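Prukesbridge Community Meals
Progress report to the Katona Fund
Grant reference 2054
10/18/23

Dear friends at the Fund,

We were so glad to get your note asking how the shared lunch program is coming along, and I'm afraid the reply has grown longer than the two pages you asked for. There has been a lot going on since June, most of it good, and I would like you to hear about the slower parts too.

When we wrote our application, the plan was to serve a hot lunch in Prukesbridge for older neighbors who eat alone most days, and to add Buvlow once the first site had settled down. Prukesbridge opened on time. Buvlow opened 13 days late, which was down to a gas inspection we had booked for the wrong week, and I take the blame for that one. Both sites now serve lunch two days a week, with soup, a main dish, fruit and as much coffee as anyone cares to drink.

The people who come have been lovely about telling us what they think. We heard very early that the portions were too big and that the green beans were cooked to death. We also heard that the paper plates had to go! Several guests told us that a paper plate made it feel like a handout, and that a proper plate and a mug with a handle made it feel like lunch. That was a fair point, and we moved some of the supplies money across to tableware with your kind permission.

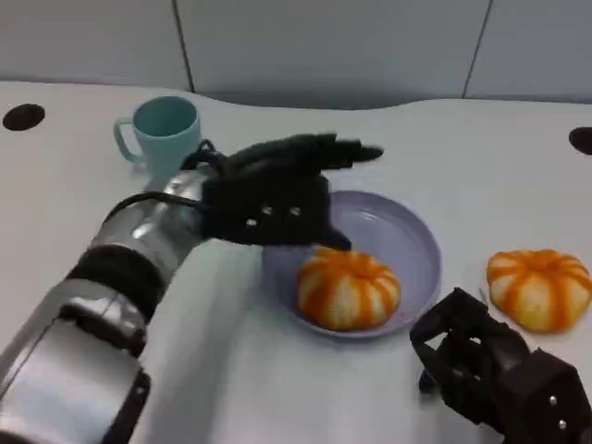 Did the change in tableware push the supplies line over budget?
The supplies line is still within what you approved. We paid for the plates and mugs out of the money set aside for paper goods, and we have 200 dollars left in that line to cover breakages through the winter.

Washing up has been the hidden cost, in hours if not in dollars. The sink at Buvlow is small, and for the first few weeks the kitchen crew were still drying dishes long after the last guest had gone home. We have since put in a second drying rack and moved the end of lunch up a little, and everybody gets away at a decent time now. At Prukesbridge there is a good deep double sink and the problem never came up.

Transportation is where I have to be plain with you, as it has been harder than we hoped. We had counted on the Drorance shuttle to bring people in from the farms on the north side of the county. The shuttle changed its timetable over the summer, and it now reaches Prukesbridge just as we are clearing the tables. We have asked for the earlier run to be brought back and were told it would be looked at with the winter schedule. In the meantime a few drivers are using their own cars and we pay their mileage, but that line is going down faster than planned and I would not want to lean on it past the new year.

The food itself has settled into a nice rhythm. The cooks plan the menu a month ahead and try to use what the growers near Buvlow have plenty of – squash at the moment, and then more squash. Chicken and rice is the favorite by a long way, followed by the lentil soup, which surprised all of us. We tried a fish day and it did not go over well, so the fish money has gone into better bread.
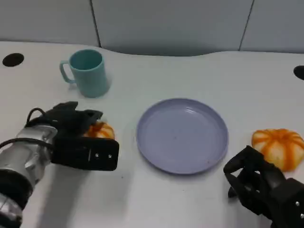 What happens for guests who can't eat the main dish on the day?
Each site keeps a plain second choice ready, usually baked potatoes or eggs, and guests with allergies or a special diet can have a note kept with the kitchen so they don't need to explain it every time.

Something we did not plan for is how long people stay. We had thought of lunch as an hour, and at Prukesbridge it is closer to two on a good day, with cards coming out once the coffee is poured. A blood pressure check has been added once a month, and a small table of books to borrow has appeared by the door. Neither costs the grant anything.

For the next period we have these things in hand:

Settle the shuttle question with Drorance, or bring you a costed plan for our own van hire.
Train a back-up cook for Buvlow, where a single bad cold could close the kitchen.
Ask guests at both sites what they would like done over the holidays, when we had meant to close.
Send you the full accounts along with the final report.

We would dearly like you to come and eat with us if you are ever out this way. Let us know a day ahead so we can put on extra rice.

With warm thanks,
The program coordinator
Prukesbridge Community Meals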